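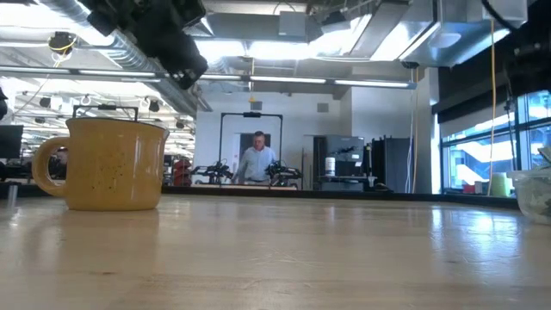
Viltby Grazing Club – Members' Board

Home | Board | Notices | Paddock Diaries | Library | Contact

Print this thread | E-mail this thread

Topic: Water for weaners on the back paddocks, trough or dam?

swati_flats
Good evening to all. I have 180 weaners going to the back paddocks at Cluluma and I must decide on the water before they go. At present there is one dam, fenced on three sides, and the cattle walk in from the fourth. The bank is becoming soft and the water has a brown colour. My neighbour says leave it, cattle have drunk from dams always. I am thinking to fence it completely and pump to a trough. The distance to the best place for a trough is 900 metres, slightly uphill. What do the members advise?

ridgegate
Fence it and pump. We did ours in August and I would not go back. Weaners that have to stand in mud to drink will drink less, and then they eat less. Put the trough where you want the manure to go, not in the corner.

old_fourwire
I don't agree that it's so simple. A trough is only good while the float works. With a dam you can go away for a weekend. With 180 head on one trough and a blocked line you have thirsty cattle by the next afternoon, and they will go through any fence you put around that dam. What pump do you have in mind?

swati_flats
A solar pump, the small Preltgate model. The dealer says it will lift enough for this height but he did not give me a figure in writing. I have asked him two times.

ridgegate
Ask a third time, and don't pay until you have it. You need the litres per day in the worst week for sun, not the best. Also ask what pipe he has used for his sum. A narrow pipe over that length loses a lot of flow from friction and people forget it.

heifer_maths
I would put a tank at the high end and let the trough fill from the tank. Then the pump can be small and slow and work all day, and the trough still fills quickly when the whole mob arrives at once. Weaners come together, this is the thing. The first ones drink and the shy ones are pushed away, and when the mob leaves, the shy ones leave too with nothing in them.

old_fourwire
That I can agree with. Two days of water in the tank at least. And somebody must look at it each day, solar or no solar.

swati_flats
Thank you, the tank is a good idea, I had not considered it. There is a small rise behind the trough site, maybe high enough. One more question. Is one long trough better or two short ones? I have a concrete trough of 8 feet from the old yards which I could move.

heifer_maths
Two, apart from each other, if you have the fittings. One boss animal can't guard both. If you have only the one, put it out in the open so they can drink from both sides. Along a fence you lose half of it.

ridgegate
I've only ever used one and had no trouble with shy drinkers. A good flow rate matters more than a second trough in my opinion. But put rock or gravel around it before the cattle come, because afterwards you will be putting it into a hole.

creekside_swati
Different view from me. Before spending on any of this, get the dam water tested. Brown can be only clay. Ours looked terrible for years and the test came back fine for stock. We made one hard entry with crushed rock, narrow, fenced the rest, and it cost much less than a pump and all that pipe.

old_fourwire
How is the entry holding?

creekside_swati
Good on the slope. At the bottom it needs topping up each year, where they turn around. I would make it a bit wider if I did it again.

heifer_maths
A test is cheap, so yes, do that first. But clear clay and a good test in November 2020 doesn't tell you how it is when the dam is low and the weather is hot. Test again then.

swati_flats
I will send the sample this week and wait for the pump figures. If the test is good I may do the hard entry for this season and put the pipe in next year, when I can pay for the correct size. My neighbour will be half right, and I will have to tell him.

ridgegate
Still think you should pump. Post the numbers when you get them.

Print this thread | E-mail this thread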